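4. Setting up your first shelf

Do this after the import, not before. Moltberg will let you make a shelf with no books on it and then you can't find it again.

1. Open Library, then Shelves, then New.
2. Pick a type. Series, Author or Reread. Reread is the one for tie-in novels and anything you're reviewing book by book.
3. Type the series name exactly as it's on the spine. "Ostenby Cycle" and "The Ostenby Cycle" make 2 shelves.
4. Set the order. Publication order is default. Story order needs the numbers put in by hand -- sorry, no way round it yet.
5. Save. Wait for the green tick.

NOTE: Shelves hold 70 titles. Longer series, split them. Call the second one Part 2 or whatever, the app dosen't care.

CAUTION: Deleting a shelf deletes the review drafts on it. Published reviews stay put. Drafts are gone, no undo.

4.1 Spoiler tags

1. Highlight the text in your review.
2. Tap Hide.
3. Choose a level: Book or Series. Book hides it from anyone who hasn't marked that title read. Series hides it untill they've finished the lot.
4. Preview before you post. Always.

Tags don't carry over from Mostik imports. Old reviews come in with everything showing, so go through them first. Set them to Private while you do it. 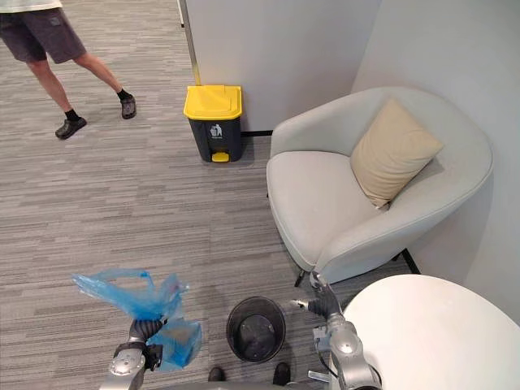
Athumani wrote in to say that story order broke on a prequel, the numbers wouldn't go below 1, and was there any way to put a book in front without renumbering all 19? Yes. Use 0, or 0.5 if there's a short story in there too. Negative numbers still don't work.

4.2 If the order won't save

- Check for two books with the same number.
- Omnibus editions take one number only, use the first.
- Log out, back in. Try again.

Still stuck -- export the shelf (Shelves, Export, List) and send it with your ticket.

Next: 5. Sharing a shelf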